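솔직히 말하면 저는 이 인터뷰를 두 번 미뤘어요. 컴퓨터를 분해하는 로봇 이야기라고 해서, 또 공장 자동화 홍보 영상 같은 걸 보고 오겠구나 싶었거든요. 그런데 메일을 주고받던 딜라니 나바라트남(Dilani Navaratnam) 씨가 "우리 로봇은 잘 멈추는 게 자랑이에요"라고 쓴 걸 보고 마음이 바뀌었습니다. 8월이었고, 연구실 에어컨은 시원찮았고, 저는 아이스커피를 두 잔째 마시고 있었어요.

나바라트남 씨는 Norent 연구실에서 접촉 작업을 맡고 있고, 옆에는 제어 코드를 짜는 람치컹(Chi-keung Lam) 씨가 앉았습니다. 두 사람이 하는 프로젝트 이름은 Bondeo. 중고 데스크톱에서 메모리나 카드 같은 부품을 상하지 않게 빼내고 다시 꽂는 작업을 로봇에게 가르치는 연구예요.

제가 제일 먼저 물어본 건 좀 바보 같은 질문이었어요. 메모리 하나 빼는 게 그렇게 어렵나요? 저도 집에서 해 봤는데요!

"해 보셨으면 아시잖아요. 처음 할 때 얼마나 무서웠어요?" 나바라트남 씨가 웃었습니다. "부러질 것 같은데 더 눌러야 하고, 딸깍 소리가 날 때까지 확신이 없고요. 사람은 손끝으로 그걸 알아요. 로봇은 위치만 알면 그냥 밀어 버리죠. 슬롯이 1밀리만 어긋나 있어도요."

그래서 이 팀이 택한 방법이 '망설임 학습'입니다. (논문에는 훨씬 딱딱한 이름으로 들어간다고 해요. 망설임 학습은 람 씨가 칠판에 써 놓은 말인데 다들 그냥 그렇게 부른대요.) 로봇이 부품에 닿는 순간부터 힘의 변화를 읽고, 이대로 가면 성공할지 실패할지를 계속 예측합니다. 예측이 흔들리면 힘을 빼고 살짝 물러났다가 각도를 바꿔 다시 들어가요. 말로 들으면 당연한데, 람 씨 말로는 물러나는 타이밍을 잡는 데 제일 오래 걸렸답니다.

"초반에는 겁이 너무 많았어요." 람 씨가 말했습니다. "닿기만 하면 도망가는 거예요. 하루 종일 콕, 후퇴, 콕, 후퇴. 보고 있으면 속이 터집니다."

겁을 줄이는 방법은 의외로 단순했어요. 성공한 동작만 모으던 데이터에 실패 직전의 기록을 같이 넣은 겁니다. 사람이 원격으로 조종하면서 일부러 비스듬히 대 보고, 걸리면 빠져나오는 과정까지 전부 남겼고요. 그렇게 모은 기록이 2000건. 조종은 탕육란(Yuk-lan Tang) 씨가 대부분 했는데, 이날은 자리에 없어서 못 만났습니다. 아쉬웠어요. 2000건을 모은 사람의 손목 이야기를 꼭 듣고 싶었는데 말이죠.
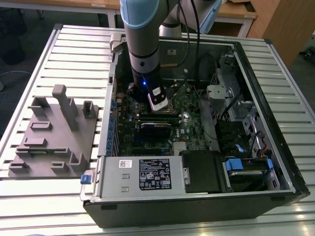
케이스 안이 좁다는 것도 생각보다 큰 문제였습니다. 저는 인식이 어려울 줄 알았는데, 나바라트남 씨는 손을 내저었어요.

"어디 있는지 찾는 건 이제 꽤 해요. 거기까지 가는 길이 문제죠. 전선이 지나가고, 방열판이 튀어나와 있고, 팔을 조금만 기울여도 벽에 닿아요. 책상 위에 메인보드만 꺼내 놓고 하면 논문 숫자는 예쁘게 나오는데, 폐컴퓨터가 그렇게 오지는 않잖아요."

그래서 Bondeo는 처음부터 케이스에 들어 있는 상태로 실험합니다. 수직으로 내려가는 경로를 먼저 찾고, 안 되면 조금씩 기울이는 식이라고 해요. 람 씨는 이걸 주차에 비유했습니다. 후진으로 한 번에 넣으려는 사람이 꼭 긁는다고요. 본인도 얼마 전에 긁었답니다.

그럼 결과는요? 메모리 삽입 시험 194회 가운데 성공이 151회. 저는 이 숫자를 듣고 잠깐 표정 관리를 못 했나 봐요. 나바라트남 씨가 먼저 말을 꺼냈거든요.

"낮아 보이죠? 괜찮아요, 저희 지도교수님도 그랬어요." 그러더니 노트북을 제 쪽으로 돌려 표 하나를 보여 줬습니다. "저는 나머지를 봐 달라고 해요. 실패한 43회 중에 부품이나 슬롯이 망가진 건 세 번이에요. 나머지는 로봇이 스스로 멈추고 사람을 불렀어요."

여기서 메일에 있던 그 말이 이해가 됐습니다. 잘 멈추는 게 자랑이라는 말이요. 부품을 다시 쓰려고 꺼내는 건데 꺼내다 부수면 아무 소용이 없으니까, 이 팀은 성공률 옆에 파손 횟수를 꼭 나란히 적는다고 합니다. 같은 시험을 망설임 없는 버전으로도 해 봤냐고 물었더니 람 씨가 한숨을 쉬었어요. 하긴 했는데 보드가 아까워서 중간에 그만뒀대요. 그래서 비교표에 빈칸이 남았고, 심사에서 분명히 지적받을 거라고 벌써부터 걱정하고 있었습니다.

한계도 많이 이야기해 줬어요. 제조사가 바뀌면 잠금 장치 모양이 달라서 다시 조정해야 하고, 팔이 지나갈 자리에 전선이 늘어져 있으면 아직 사람이 치워 줘야 합니다. 속도도 느려요. 나바라트남 씨는 본인이 훨씬 빠르다고 장담했는데 (람 씨는 그건 아니라고 했습니다) 당장은 속도에 욕심낼 생각이 없다고 해요.

다음 목표를 묻자 두 사람 대답이 갈렸습니다. 람 씨는 전선을 로봇이 직접 옆으로 밀어 놓게 하고 싶다고 했고, 나바라트남 씨는 그보다 그래픽카드 잠금 쇠가 먼저라고 했어요. 둘이 그 문제로 한참 이야기하는 바람에 저는 녹음기를 켜 둔 채 남은 커피를 마셨습니다. 녹음을 다시 들어 보니 그 부분만 십 분이 넘더라고요. 잠금 쇠 쪽이 먼저인 걸로 일단 정해진 것 같은데, 람 씨는 끝까지 고개를 끄덕이지 않았어요.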